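Hand-Held Gripper: Home Use Inspection Checklist
Applies to: member-built units on loan from the Gasulmont workshop
Checked by: Anum Rizvi
Reviewed by: Arsalan Satti

1. Bracket and fasteners
All screws on the face plate and bracket seated and flush. PASS
Comment: One bracket screw was tightened at the bench before issue. Recheck after 10 hours of use.

2. Fingers
Both yellow fingers free of cracks and loose edges. PASS
Comment: Light wear on the left finger. Replace at 25 hours.

3. Grip on soft items
Fabric held at the narrow end, hands clear of the jaws. PASS

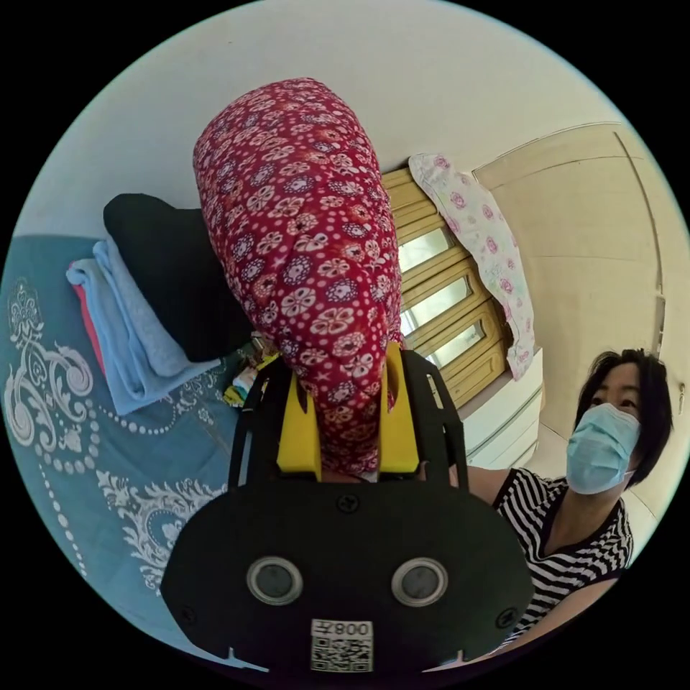 Comment: Printed cloth is acceptable. Items with pins, hooks or open zippers are not to be used until Noreen Kazmi has approved the revised jaw stop.

4. Lenses and label
Both lenses clean. Code label attached and legible. PASS

5. Work area
Walking space clear on the side where the operator stands. COMMENT
Comment: Blankets that hang down beside a bed shall be folded back before work begins. Clothing for handling may be stacked on the bedspread.

6. Lined and padded garments
Garment held without lining entering the bracket slots. RECHECK
Comment: Fleece gathers at the base of the grip. Inspect the slots for fiber after each session and remove it with the unit switched off.

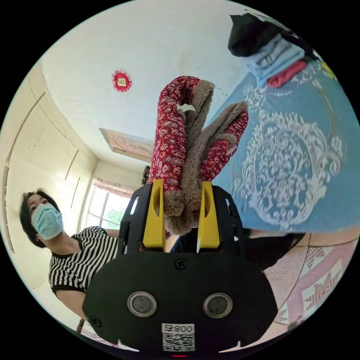 Istden Shared Workshop, Build Safety Group

7. Power and storage
Switch, battery cover and charging lead undamaged. PASS
Comment: The lead is to be unplugged overnight.

Open actions: item 5, operator; item 6, Annelies Mösli, due in August. The unit may remain in home use while these are open.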